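Skip to content | Reviews | Guides | Archive | Contact
Reviews > Furniture Care > Oils and Waxes
4 min read

Dresen Hard Table Oil, one winter in

I bought a can of Dresen in February to redo a dining table that had gone gray and dull where people sit. The old finish was a supermarket polish and it had never held up to hot plates. Dresen is a one-part oil that goes on with a rag and cures overnight.

Prep took longer than the oiling. I sanded with 132 grit, the odd size Estbridge sells in its own pads, then finished with 200. Going finer makes the surface too closed and the oil sits on top.

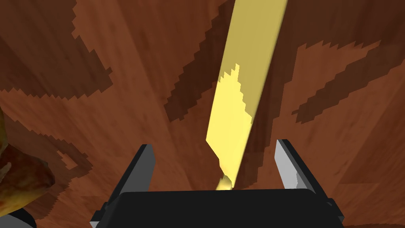
Does it need a second coat?
On a table used every day, put on two. The first one soaks in unevenly and the second evens out the sheen.

The smell is strong for the first evening and faint the next morning. I kept the windows open and ate in the kitchen. Color change is modest on light wood. On darker boards it brings up the red more than the label suggests, so try it on the underside first.

Water rings are the main reason to buy it. A cold glass left out for 4 hours gave me a pale mark that was gone by breakfast. A hot casserole dish did leave a mark, and I had to rub in a little more oil to hide it.
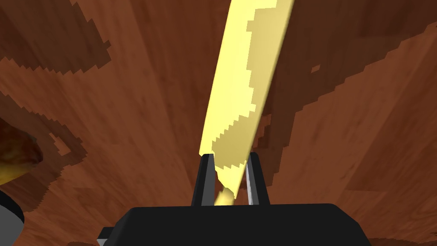 Menzies wrote in to say the same oil stayed tacky for days on an old pine table, and that wiping off the excess after ten minutes, instead of the twenty on the can, fixed it.

I got a slightly sticky corner myself, so the shorter time is probably right. The Dirkstead wax I used before was easier to apply and has almost no smell, but it needed redoing every couple of months and turned cloudy under a damp cloth. Dresen has needed one touch-up at the end where the bread gets cut.
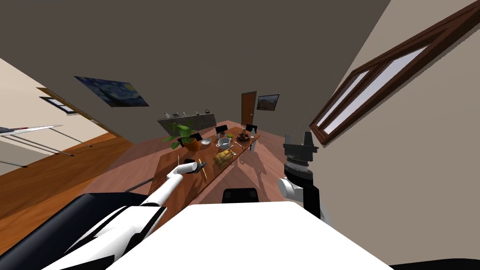 Cleaning is a damp cloth and a drop of dish soap. Skip the spray cleaners, they strip it. The lid is poor and a skin had formed in the can by spring, so pour what's left into a smaller jar. I'd buy it again for a table, less so for shelves, where the wax is fine and costs less.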